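I started rebuilding this old computer tower in November, and it is teaching me patience. The first evening I only cleared the slatted table and put out the grey plastic plate with its raised pockets. I like to have a place for small parts before I open anything, otherwise my programme for the evening becomes searching the floor. 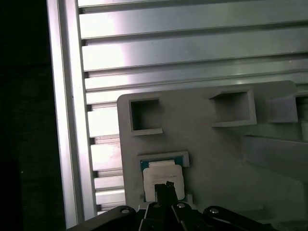

Tatiana Havlíček wrote to me that she never uses trays at all, she sticks her screws to a strip of tape and writes on it where they came from.

Maybe I will try the tape. The tower goes on its side with the panel off, so the whole board is in front of me and the CPU socket is easy to reach.
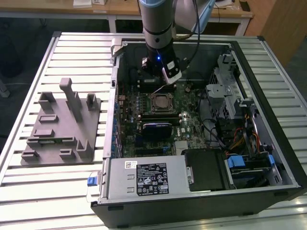
I bought the new memory from Prernent for 99 dollars, and the shop at Clukbridge wanted over 100 for the same. Before it goes in I want to look at all the slots in good light, and also learn the colour of every power wire. My neighbour thinks I should buy a new machine.

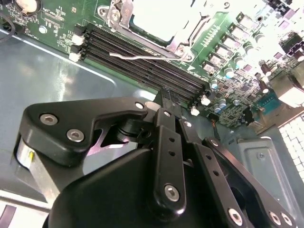
Did you check what the board accepts before paying? Mine from Flelero refused two kinds of memory and I had to send both back.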